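# About Brustanel

Brustanel is a public health charity that supports routine childhood immunisation in rural districts. We do not employ vaccinators. Our work covers the parts of a programme that sit behind the clinic session: cold storage, transport, stock records and staff training.

We operate in five districts under written agreements with the local health offices. Each agreement runs for two years and sets out what we supply, what the health office supplies, and who owns the equipment when the term ends.
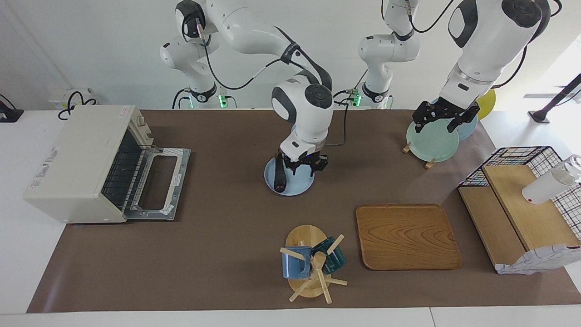
Vaccine stock is held between 2 and 8 °C at every stage. Fridge temperatures are read twice a day and entered in the Rustarar register, our shared stock record. Any reading outside the range is reported to the district store, and the affected stock is set aside until a decision is made – it is not returned to use by clinic staff.

Training is delivered at our Ferrand office. The basic course lasts seven days and covers storage, packing of cold boxes, record keeping and safe disposal of sharps. Groups are limited to 10 people. A refresher is held each June.

Brustanel is funded by grants and individual gifts. Transport is provided under contract by Flestell. Accounts and district reports can be requested in writing from the Ferrand office.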